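1/ I moved into a top-floor apartment in Taltidbridge in February and didn't think about heat once. By the first warm spell the bedroom was too hot to sleep in. I've now done three summers up there without an air conditioner. Writing down what I learned, in a thread, so I can stop typing it out for people one at a time.

2/ Background. Old brick building, flat black roof, two windows facing west and one facing north. No cross breeze to speak of. The lease says no window units on the street side, and the north window is too narrow for most of them. A portable unit was out of my budget the first year.

3/ The first thing I did wrong was open everything in the morning and leave it open all day. I grew up near the coast and that's how my parents did it. In a brick building inland, it lets the hot air in and the walls soak it up. Then they give it back to you all night.

4/ What I do now: windows open from late evening until I leave for work, which is early. Then everything gets shut, latched, and covered. The place feels stuffy when I come home but it is cooler than the sidewalk. It took me a whole summer to trust this.

5/ Covering matters more than closing. My west windows get direct sun from early afternoon until dinner. The blinds that came with the apartment are thin white slats and they just glow. You can feel the heat coming off them with your hand.

6/ Second summer I put up outside shades. They're plain woven rolls that hang from two hooks screwed into the outer window frame. I asked the landlord first, in writing. He said fine as long as I patched the holes when I left. Shade outside the glass beats anything you hang inside, and it isn't close.

7/ If you can't put anything outside, go for a lined curtain that touches the wall on both sides and reaches past the sill. Gaps at the top and the sides let warm air roll out into the room. I pinned mine to the wall with small tacks. It looks bad and I leave it that way until fall.

8/ Fans. I have three. One box fan, one small clip fan, one tall one that I found at a yard sale and cleaned up. A fan doesn't cool a room. It cools you. Turn them off when you leave, you're only warming up a motor.

9/ The exception is moving air between inside and outside at night. Box fan goes in the west window facing out, north window open about the width of a hand, all other windows shut, bedroom door propped. It pulls the night air through the bedroom and pushes the day's heat out over the street.

10/ It's easy to test which way the air is going. Hold a strip of toilet paper near the open window. If it leans into the room, you have it right. If it hangs straight down, something else is open. In my case it's usually the bathroom vent flap.

11/ I set the fan back from the window a little, maybe an arm's length, after my neighbor Pankaj Katiyar told me to try it. He's on the floor below and has been in the building a lot longer than me. It does seem to push more air that way. With the fan jammed right in the opening I was getting a lot of noise and not much else.

12/ Sleep. The mattress was half of my problem. I had a thick foam topper that held heat like a brick. Took it off in June, put a cotton blanket over the bare mattress and a cotton sheet over that. Less comfortable for the first couple of nights, then I stopped noticing.

13/ One top sheet, no blanket. Percale, not sateen. I bought one set from a small mill shop called Skakholm and it has held up through a lot of washing. Any crisp cotton will do the job. Jersey sheets are nice in winter and awful in July.

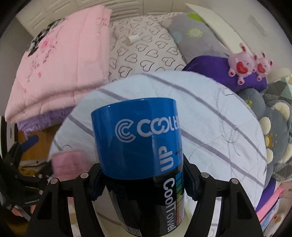
Does a damp cloth help if you don't have air conditioning?

It helps as long as the air around you is fairly dry and moving. Wet it, wring it hard, put it on the back of your neck or your forearms, and sit where a fan can reach you. On a muggy night it dries slowly and mostly just makes you damp, so save it for the dry days.

14/ Back to the bedroom. I moved the bed away from the west wall. That wall is warm to the touch at midnight in July. The bed now sits in the middle of the floor with the head toward the north window, and I walk around it sideways to get to the closet. It goes back against the wall in September.

15/ On the worst nights I sleep on the living room floor, on a camping mat. Heat collects up high and the floor is noticeably cooler. I don't love it. I've done it on a handful of nights each summer and slept better than I would have in bed.

16/ Cooking. The oven is off from the middle of June on. I used to think people were exaggerating about this. Then I baked a pan of chicken thighs on a hot evening and the kitchen was still warm when I got up for work.

17/ What I eat instead: cold noodles, bean salad, eggs, tomatoes and bread, rice made early in the morning and kept in the fridge. I boil pasta before breakfast if I need pasta. An electric kettle and a lid on the pot cut down the steam. Cold cucumber soup got old by the second week.

18/ Dishwasher runs overnight with the fan going. Same with laundry, if you have a machine in the unit. I don't, so I hang things on a rack in the bathroom with the vent on. Don't dry clothes in the bedroom in summer. All that water ends up in the air you're trying to sleep in.

19/ Lights and electronics. LED bulbs everywhere, that one is simple. The bigger offender at my place was an old desktop computer I left on around the clock. Shut it down at dinner and the corner it sits in stops being the warmest spot in the apartment.

20/ Money, for people who asked. Before this I had priced out a portable air conditioner with a hose kit and an electrician to sort out the one outlet that could handle it. The quote came to $1,090. I spent almost $300 in total over three summers on shades, curtains, sheets, and the box fan.

21/ The shades were the biggest piece of that. I got them from a hardware store called Durnar, on the end-of-season shelf. Buy them in September if you can wait. The same rolls were marked up again by May when I went back for a friend.

22/ One thing I bought and regret: a small "evaporative cooler" that sits on a desk. You fill it with water and it blows slightly cool, very wet air at your face. In a closed room it made everything sticky. I gave it away.

23/ Another one: reflective film that sticks on the inside of the glass. It did block some sun. It also peeled at the corners and left a gray residue that took me an afternoon and a lot of dish soap to get off. Check what kind of glass you have before you try film, too. Some window makers say it can crack double panes.

24/ Talk to your landlord about the roof. Ours was black tar until last spring. Themba Mthembu, who runs a small roofing outfit under his own last name, coated it white over two days. I was told the owner did it for the leaks and not for the heat. I didn't care what the reason was.

25/ The difference on the top floor was plain. My ceiling used to be warm at bedtime. Now it's about the same as the walls. If you rent on a top floor and the roof is due for work anyway, ask about a light coating before the crew is booked. The worst they can say is no.

26/ Watch the nights more than the days. One hot afternoon is nothing. It's three or four nights in a row where it never cools off outside that wear you down, and the window routine stops working then. When the low stays high, I keep the windows shut at night too and plan on being somewhere else in the daytime.

27/ Somewhere else means the library for me. It has cold air, water fountains, and long tables. The branch near me closes at 8 pm in summer. The grocery store works in a pinch. So does a long bus ride, if the bus has working air.

28/ Please take the serious stuff seriously. If someone is confused, faint, or has stopped sweating in the heat, call emergency services. Past a certain temperature, a fan on its own isn't enough, especially for older people. Knock on your neighbors' doors. I check on the woman across the hall twice a day during a hot stretch, and she checks on me.

29/ Things I haven't solved: the bathroom, which has no window and stays warm all summer. The stairwell, which is hotter than any of the apartments. And street noise with the window open at night. Earplugs work but I wake up with sore ears.

30/ A few people asked for the daily routine in one place. Up early, coffee, make anything that needs the stove. Windows shut and shades down before 8 am. Home, cool shower, cold dinner. Windows open when it feels cooler outside than in, usually after 9 pm. Box fan facing out until I get up.

31/ I keep a cheap thermometer on the fire escape and another on the bookshelf so I'm not guessing about that last part. Keep the outdoor one out of direct sun or it will tell you nonsense.

32/ I'm putting the shades up again this weekend. If there's interest I'll post the hook sizes and how I got them into old wood without splitting it.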